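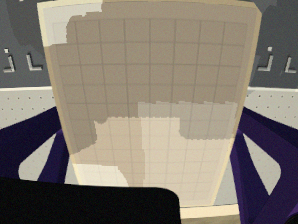
Acceptance checklist, board game station, Nanar demo kit
Offered by: Skolivley
Inspected for: Ekik, training room
Inspector: Peadar Foley
Second reader: Pawłowska office
Date: 10 Jul 2021

Marks used: OK, OK with comment, NOT OK, NOT CHECKED.

Scope. The kit is on trial with us until a decision is made. It has one arm with gripper, the board stand, the software simulator and the printed manual. Quoted price is 2,883 euro for the full kit and 695 euro for one year of service. I checked the hardware in the training room and the simulator on the office computer. The comments are mine. Where I was not sure, I wrote this also.

PART A. BEFORE POWER

1. Arm base fixed to the table, all bolts tight
OK. Checked with the key from the box.

2. Emergency stop can be reached from both sides of the table
NOT OK. The cable is too short. From the window side a person must lean over the working area to press the button. Skolivley should send a longer cable, or we turn the table.

3. Cables free from moving parts
OK with comment. The gripper cable makes a big loop when the arm is folded. I fixed it with two straps. Please put straps in the kit.

4. No sharp edges where a hand can come
OK with comment. One edge under the stand is rough to the finger. Small work with a file.

5. Power supply label can be read and agrees with the manual
OK.

6. Manual in a language the operators read
OK with comment. English is complete. The Polish pages stop after chapter 9. Pawłowska office asks for the rest before purchase.

PART B. SIMULATOR

7. Program starts without error
OK on second try. The first time it asked for a license file which was on the memory stick but not in the instructions.

8. Wrist view opens and shows the board
OK. The grid can be seen on the face of the board, and the purple supports on both sides are in the view. The grid lines are clear in the upper half and become weak in the bright lower part. An operator who works from this view only could have difficulty to find the right square there. I would like darker lines.

9. Gripper side does not hide the working area
OK with comment. The black part of the hardware covers the lower left end of the board. For training with full board this is a limit and should be written in the manual. With a second view window it is no problem, but the second window is an extra step and beginners forget it.

10. Light and shade in simulator
OK with comment. There are patches of different brightness on the board with jagged borders. For a person it is only not nice. For the piece finding function it may be important, so I ask Skolivley to answer in writing if this function was tested with such light. If there is a setting for softer shadows, tell us where.

11. Simulator stop button stops all motion
OK. Tried at slow and at medium speed.

12. Joint limits in simulator same as limits in manual
NOT OK. The wrist limit in the program is larger than in the table of the manual. It is not known to me which one is correct. Until we have the answer, nobody runs a wrist program on the real arm if it was prepared only in the simulator.

PART C. WITH POWER, REAL ARM

13. Arm keeps position when power is cut
OK with comment. It goes down a little, slowly. No danger for the hand, but the pieces under the gripper can be pushed.

14. Emergency stop works during motion
OK. Tested three times, in different positions. After release the arm does not move by itself, it waits for the reset. This is correct.

15. Gripper force safe for fingers
OK. Tried first with a pencil, then with my own finger in a glove, lowest force setting. The highest setting was not tried with finger.

16. Highest gripper setting locked for normal users
NOT OK. Any user can change it in the menu. A password is needed.

17. Warning sound before automatic start
OK with comment. Sound is there, but in a full room it is not loud enough. Is there a lamp possible?

18. Speed limit when the protective door is open
NOT CHECKED. The door was not delivered with the trial kit. Must be checked before any course begins.

PART D. SERVICE OFFER

19. Answer time is written in the contract
OK with comment. It says "as soon as possible". Please write a number of working days.

20. Software updates included
OK. For the year that is paid. After January the price may change, according to the letter.

21. Spare gripper pads included
NOT OK. Offered only as a separate order.

RESULT

The kit can stay in the training room for staff tests with slow speed. It cannot be used with course visitors until points 2, 12, 16 and 18 are closed. Point 21 is a matter of price and not safety, so it goes to purchasing.

For the simulator, points 8, 9 and 10 do not stop the acceptance. I ask for an answer to point 10 anyway, together with the answer for point 12, in the same letter if possible.

Next inspection: when the cable and the door have arrived. Only parts A and C will be repeated, and point 12.

Signed: Peadar Foley
Copy: Skolivley service desk, Pawłowska office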